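About Us

Hi, and welcome! I'm Stelios Kourkoulas, and I run Gastville Parts & Kitting, a small packing and sorting shop on the east side of Plurkow. We take other people's little stuff (screws, clips, gaskets, knobs, hinges, those rubber feet that go under toasters), sort it, put it into sets, and send it back out ready to drop in a box with a product. If you've ever put together a bookshelf and found exactly the right bag of hardware taped inside the carton, somebody like us did that.

I started out doing this in my garage with a borrowed kitchen scale and more cookie tins than I care to admit. My first customer was Babaei, a lamp maker two towns over, who had a pallet of mixed brackets and no patience left. I told them I'd have it done by the weekend. It took me 17 evenings! They came back anyway, and they're still with us, and I still bring it up whenever we're running late on something.

How we keep things

People who come by for a tour always seem to expect big machinery and giant shelves up to the roof, and what I end up talking about is bins. I love our bins. Blue plastic, open on top, with ribbed sides that stand up to a bad day. We did use cardboard for the first couple of years, and I'd like to forget those years, especially the summer the roof leaked over aisle two.

The bins live on a polished steel rack with little white rollers down low, so a full one slides instead of getting dragged. My back thanks me for that one every morning.
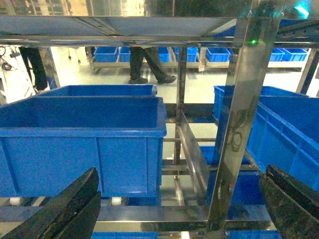
We have 295 bins in the building right now and each one has a home. When a customer's parts come in, they get a bin, the bin gets a spot, and the spot goes on the sheet by the front door. Yes, a paper sheet. We have the computer too, but the sheet has never once needed a password, and the new hires learn the floor twice as fast when they have to write the spot down by hand.

An empty bin goes back to its spot empty. I'm a pest about this. You'd be amazed how fast an empty bin turns into a place for tape rolls, gloves and somebody's lunch, and then a customer's washers go in on top and we're picking sandwich crumbs out of a hardware kit. (It happened. It was my sandwich.)

What a normal day looks like

We open at 7 a.m. and the first half hour is just coffee and getting the tables ready. Each job gets its own table, wiped down, and only the bins for that job come over. We count by weight first and then check by hand, and the person who packed a set is never the person who checks it. That rule came from Reltby, a furniture company that needed 2,000 identical bags for a line of nursery dressers and was very, very serious about there being eight screws in each one. I was annoyed about it for a week or so and then I made it the rule for everybody.

Small orders go the same way as big ones. We did a run of 781 zipper pulls last fall for a woman who sews backpacks in her spare bedroom, and she got the same two sets of eyes as anybody else. She also sent us a backpack, and it hangs in the office with the first-aid stuff in it.

For the actual sorting we like plain, light-colored work surfaces. A dark screw on a white tabletop is easy to spot, and a shallow tray with rounded corners is so much nicer to scoop small parts out of than anything with a sharp inside edge. Crates that aren't up on the rack get stacked, and I'm fussy about stacks too: handles facing out, please, so you can grab one without turning it around! 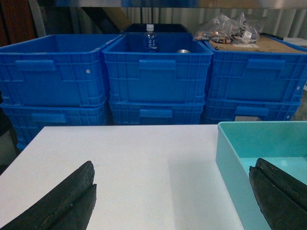 Can I send you parts in my own containers?

Send them in whatever you've got, as long as it's closed and has your name on it. We'll move everything over to our bins when it arrives and hold on to your containers so they can go back with the finished kits. If you'd like us to recycle them, just put a note in the box.

Who we like working with

Mostly small makers and mid-size shops, the kind of people who know their product inside out and are tired of counting washers on the living room floor at eleven at night. I've been there, it's no way to live. If you only need help for one season that's fine too. September gets busy for us with holiday orders, so if you're thinking about that time of year, write early and I'll save you a table.

We don't handle food, liquids or anything with batteries. Glass beads we'll do, but slowly.

Come say hi

The front door sticks, so give it a good shove. Tours are free and take as long as you let me talk. If you want a price, bring a sample kit, even a messy one in a sandwich bag, and a rough idea of how many you need. I'll weigh it out with you right there at the table and we can go from there.

Stelios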